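Letero opens pre-purchase planning service for two-armed household robots
2 min read | 43 shares | 6 comments

For release in January

Letero, the equipment planning firm, today opens Drolasska, a service for care homes and serviced-apartment operators who want to budget for a two-armed robot before they sign for one. Simulation first, purchase order second. Buyers send floor plans and a list of chores, Letero builds the rooms and runs the work in software.

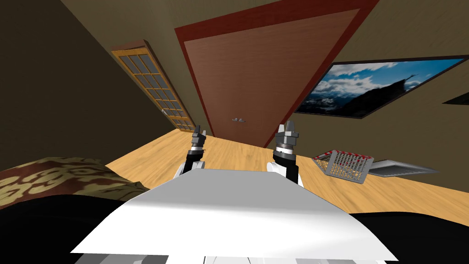 Budgets go wrong early, says Clémence Barbier, head of planning at Letero. Most buyers price the robot and forget the rooms -- door widths, handle heights, where things get left on the floor. A simulated room with a pair of small silver handles low on a big wooden door, and a basket and a shallow tray over by the wall, already gives a buyer plenty to put a price on. "We want those questions asked before the money is commited," said Barbier.

The first customer is Caron, which runs serviced apartments and is planning its equipment spend for 55 units. Caron has asked for door, table and carrying tasks to be run before it settles on a model or a lease term. Lease or buy is still open. So is the spare gripper question.

Spares are a seperate line in every Drolasska report, next to training hours, floor protection and service visits.
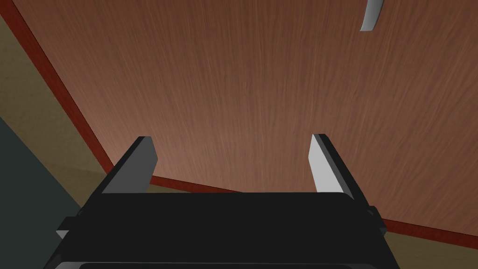

Open gripper at a wooden tabletop, in simulation.

Reports come in two sizes. The short one covers a single room and up to 43 task runs, for buyers who only need a yes or no for next year's budget. The full one covers 200 runs over several rooms, with a cost sheet for each chore.
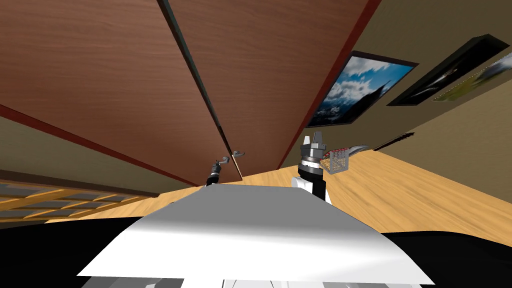
Carrying is where most budget questions come up, according to Killian Tanguy, who leads task modeling. Two arms cost more than one, and finance people want to know what the second one is for. With one gripper up near the door handles and a small wire basket out at the other, the two-arm case is easier to talk through with them. Runs that fail stay in the report too, said Tanguy.

Drolasska is open to new customers now. Short reports start at $825 per room. Full reports quoted on request.

Press contact: Roy Wragg, Letero press desk

Last updated: January, 9:40 a.m.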